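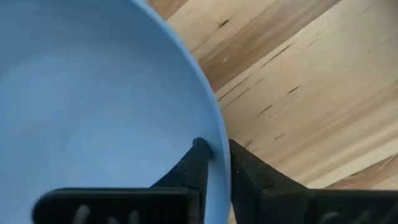
Blue dish on the wood tabletop

Ticket: Staslow (generative drift installation) – text layer freezes
Status: open
Opened: January 24, 2026
Shares 25 | Comments 3

Piece runs fine for nearly 50 minutes then the letters stop drifting. Sound keeps going. Projector fine, cursor still moves, so the machine isn't hung. Just the particle text.

Setup: Brikerum build from September, one projector, wind sensor on the roof feeding the drift values. Same patch ran all through the Jusside show, no freezes.

What I tried
– restarted patch. Comes back, freezes again
– swapped sensor cable. no change
– fed it recorded wind instead of live. Ran all morning, no freeze
– turned glyph count down to 559. Froze later but still froze

So it's the live input. Log fills with "value out of range" right before it stops. Looks like gusts over 65 come in as negative numbers and the drift routine just sits there waiting for a postive one.
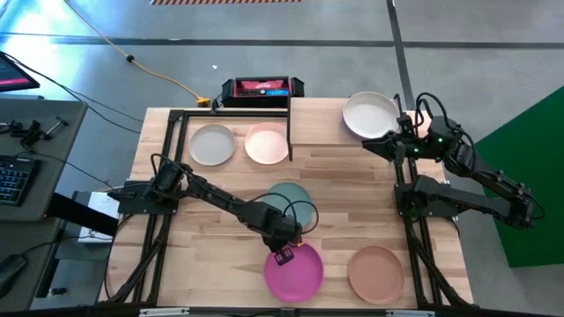
Table with round plates, wide view

Update, same day, later
Clamped the input at 65 before it hits the drift routine. Letters move again. Side effect – strong wind now looks the same as medium wind, everything slides left at one speed. Kind of dull, the whole point was that the gusts tear the lines apart.

Going to try rescaling in the Yin module insted, map the full sensor range down to 0–25 and let the patch multiply it back up. Needs a real windy day to test. Forecast is calm.

Still don't know why Jusside was ok. Maybe the roof there was sheltered. If anyone still has the old config from that show pls attach it here, mine got overwritten.

Leaving open. Clamp stays in for now, don't remove it before the opening.

Recent tickets
Yin: color fade skips on second loop
Brikerum: fonts missing after update
Jusside: sound too quiet in back room
Staslow: black screen on startup (closed)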